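Wednesday, May 1, 2024 — parts bench, Troltutico refit

Restocked the small parts ahead of the Zikon control boxes. Per box: one stop button (red), one start button (yellow), two capacitors, 500 µF. Capacitor stock carried over from February, almost 2000 hours on the test rack for that batch, no rejects logged.

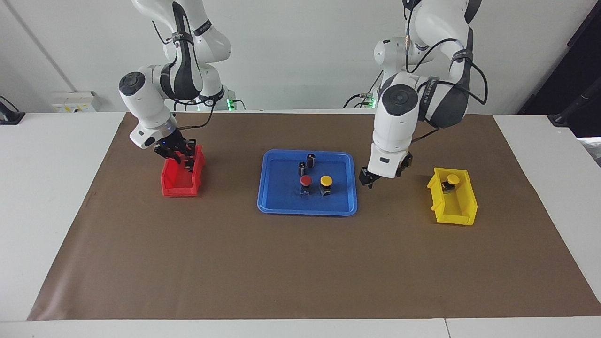

Bhavana Bhat
Bench technician

Kit for the first box is in the blue tray, buttons at the front, cylindrical parts behind. Red bin is for rejects, yellow bin for spares. Keep to that — last month both ended up mixed and the Tustemier order went out short.

To do: measure both capacitors before fitting, write the value on the job card. Check the yellow switch is the momentary type. Ifeanyi Omoregie has the Ó Néill data sheet; terminal numbering differs from our drawing.

Contact: parts bench, ext. 2 | © Troltutico | Back to top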